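Qui sommes-nous ?

Bienvenue chez Nadari, et merci d'avoir poussé la porte de cette page que l'on visite d'ordinaire en dernier, quand on a déjà lu les résumés de la semaine, les entretiens et deux ou trois vieux dossiers sur des couples de fiction séparés depuis longtemps. Nadari est un magazine en ligne consacré aux feuilletons télévisés, aux gens qui les jouent, à ceux qui les écrivent et à ceux qui les regardent avec la même fidélité que leur grand-mère avant eux. Nous parlons des séries quotidiennes, des sagas de l'été, des mélodrames doublés de l'après-midi, et de tout ce qui se raconte en épisodes avec un générique que l'on fredonne en faisant la vaisselle.

L'aventure a commencé dans la cuisine de Catrin Mathias, à l'heure du goûter, avec un cahier à spirale où elle notait les intrigues d'un feuilleton que sa mère, hospitalisée, ne pouvait plus suivre. Les résumés étaient lus au téléphone, puis recopiés pour une voisine de chambre, puis photocopiés pour l'étage. Quand la maman de Catrin est rentrée chez elle (en pleine forme, rassurez-vous, et toujours très sévère avec les scénaristes), les demandes ont continué d'arriver, et il a bien fallu ouvrir un petit blog. Rangi Bolger, qui travaillait alors au sous-titrage, a écrit un soir pour signaler une erreur de prénom dans un résumé. Il a reçu une réponse de quatre pages. Il est aujourd'hui notre rédacteur en chef adjoint.
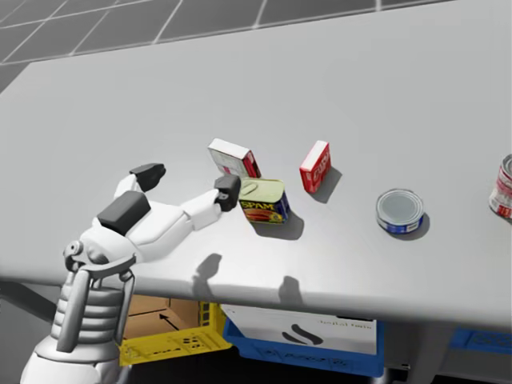 Bras robotique blanc et grande table gris clair (image de synthèse)

Nous sommes installés depuis au deuxième étage d'un immeuble de la rue Sorham, au-dessus d'une mercerie dont l'enseigne s'allume vers dix-sept heures, ce qui nous sert d'horloge pour la mise en ligne des résumés du soir. L'équipe permanente compte 16 personnes, entre la rédaction, la correction, l'iconographie et l'administration du site. S'y ajoutent des correspondants qui regardent pour nous ce que nous ne pouvons pas recevoir ici, et qui nous envoient leurs notes à des heures parfois franchement déraisonnables.

Nos archives rassemblent 1 163 fiches de personnages, que l'on peut consulter gratuitement et sans inscription. Chaque fiche donne le nom du rôle, celui des interprètes successifs quand il y en a eu plusieurs, les liens de parenté (y compris ceux qui ont été démentis par la suite, puis rétablis), les mariages, les disparitions et les retours. Hok-lam Leung en a la charge. Il tient aussi la rubrique des généalogies, avec des arbres qui débordent largement d'une feuille ordinaire, et il répond volontiers aux lecteurs qui ne se souviennent plus de quel côté venait le demi-frère.

Un mot de notre façon de travailler, parce que l'on nous le demande souvent. Les feuilletons font naître beaucoup de bruits : on prête aux comédiens des fiançailles, des brouilles, des départs fracassants, et une photo prise sur un parking devient en une matinée un contrat rompu. Nous aimons les potins comme tout le monde — il serait bien hypocrite de prétendre le contraire — mais nous ne publions une nouvelle touchant à la vie privée que si la personne concernée l'a rendue publique elle-même. Les mariages, oui, avec grand plaisir, quand les mariés les annoncent. Les grossesses devinées à la coupe d'une robe, non. Pour les départs et les arrivées au générique, nous demandons confirmation à la production ou à l'agent, et tant que la réponse n'est pas venue, l'article attend dans son tiroir.

Wing-sze Kao dirige la rubrique des entretiens. Elle a d'abord été comédienne de doublage et elle en a gardé une oreille redoutable : elle reconnaît une voix en trois répliques, même enrhumée, même vieillie pour les besoins d'un rôle. Ses conversations sont longues, nous le savons, et nous avons renoncé depuis belle lurette à les couper. Les seconds rôles y tiennent autant de place que les têtes d'affiche, les maquilleuses et les accessoiristes aussi, et vous nous écrivez régulièrement que ce sont vos préférées.
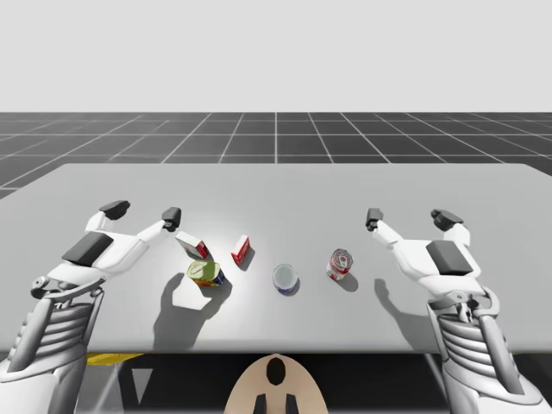 Elle anime également, chaque année en mai, les rencontres Drukano, qui réunissent jusqu'à 40 lecteurs autour d'une actrice, d'un scénariste ou d'un compositeur de générique. On y projette un épisode choisi par l'invité, on en parle, on mange des gâteaux, et l'on finit en général par se disputer gentiment sur la meilleure méchante de l'histoire du feuilleton. Les places sont attribuées par ordre d'inscription, et la liste ouvre dans la lettre d'information avant d'être annoncée sur le site.

La lettre, justement, est l'œuvre de Kwan-ho Tu. Elle part le matin, de bonne heure, avec le programme des jours à venir, un courrier de lecteur et un générique oublié à réécouter. L'abonnement est gratuit et l'on s'en désinscrit d'un clic, sans questionnaire ni reproche.

Nadari vit de la publicité, des dons et de la vente de son almanach annuel, imprimé chez Tse. Les articles réalisés avec un partenaire portent la mention « partenariat » sous le titre. Aucune chaîne et aucune maison de production ne relit nos textes avant leur parution.

Vous avez repéré une erreur, un prénom écorché, une cousine oubliée ? Écrivez-nous par le formulaire de contact en précisant le titre du feuilleton et, si vous le pouvez, l'épisode. Rangi lit tout, et il lui arrive encore de répondre sur quatre pages.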